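Bekside night shift to share corridors with door-opening robots from November

Staff at the Lavoie records and lending depot in Bekside were told this week that two-armed robots will take over the overnight room rounds from November. Managers say no jobs go. The hours do change though, and not everyone is happy.

The rounds are dull work by any account. Open a door, look in, check the desk, put back whatever has been left out, shut the door, next one. There are 40 rooms on the ground floor and the night team does the lot twice, once after ten and again before six in the morning. Feet suffer. So do tempers.

Under the plan, called Dretard, the robots get the first round. People keep the second. Night team stays at 6 for now, with 3 of them moving to a late shift that ends at midnight. Late shift pays less than nights. That is the sore point, and it took up most of yesterdays staff meeting.

Annick Lévesque, operations manager, told the meeting the pay difference would be made up until spring. After that it goes to talks. She would not be drawn on a figure.

"We've got people here who built their whole family week round nights," said Harvey Chisholm, who has done the rounds for years and speaks for the team. "School run in the morning, sleep, back in. You can't just slide that by a few hours and say nothing's lost."

He did say he would not miss the doors. Heavy ones on the east side, with stiff handles, and his wrist has been strapped since the summer.

Doors are also what has held the thing up. Rorkholm, the supplier, has been running the rounds in simulation first, room after room, before anything with wheels is let into the building. The test log stood at 1634 runs when the meeting was held. Veronika Camenzind from Rorkholm said most of the early failures came at the doorway, either the grip on the handle or the turn needed to get both arms through without clipping the frame. Chairs left half out were a close second. The newer runs are better, she said, but she wants a full week without a stoppage before she signs it off.

Two of the night team have been lent to the test side to say what a real round is like. What gets left on desks, which things should never be touched, how far a door needs to open before you can see the corners. Both are on day rate while they do it. One has asked to stay on for good.

What the job becomes for the rest is less clear. A draft rota has one person in the control room during the first round, watching and answering when a robot stops and asks for help. No training dates yet. The union wants it in writing that a stoppage caused by the machine wont count against the person on watch, and that nobody sits the control room alone.

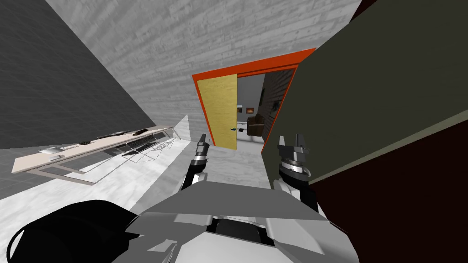 Réjean Caron wrote in to say his own depot went the same way and the walking was the part he ended up wanting back. Eight hours in a chair waiting for a beep did his back in worse than the corridors, he said, and the Bekside lot should ask for the watch to be swapped round every couple of hours and get it agreed before the start, as it was a lot harder to win afterwards.

Lévesque said swaps were "on the table". A second meeting is due before the end of the month, 2pm in the canteen, night staff paid to attend.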